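About Telton

Telton looks after team clothing for clubs, schools and recreation leagues in and near Drallisberg. Uniforms come in by the bag, get washed and mended, and go back folded in sets. The business was started by the Grgić and Kasum families with 6 leagues on the books. Today we handle uniforms for more than 80 teams.

Jerseys

Basketball jerseys are most of our work. Each one is laid out on a padded gray surface, which is kinder to printed numbers than a hard table. Red with white trim needs the most care, so those colors are washed cold and checked along the trim before folding.

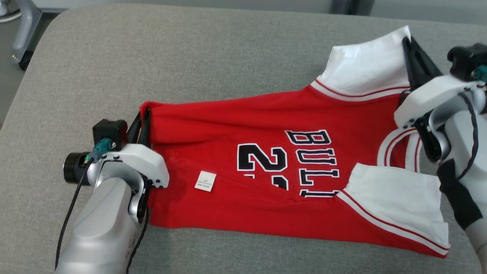
Our Workroom

We work on one floor, in a room with a tile ceiling and fabric-covered partition panels. Drop-off is at the front counter. Bags are tagged there and stay together until they are picked up.
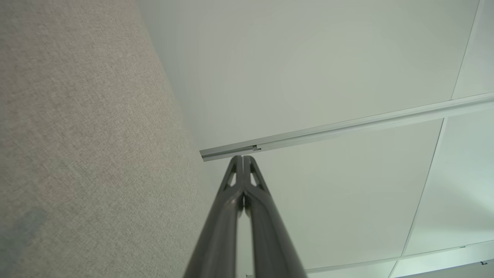
Shorts and Full Sets

Shorts are held by the two ends of the waistband and pulled straight before they are folded. Worn elastic is replaced if the club has asked for repairs. We fold each pair with its jersey unless you want them packed separately.

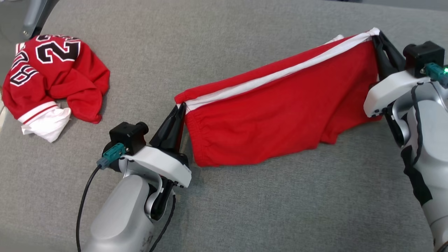 Red shorts with a white stripe at the waistband, with the jersey.

Orders

The smallest order is 6 sets. For orders over 50 sets, please call a week ahead. Winter league bookings open in November.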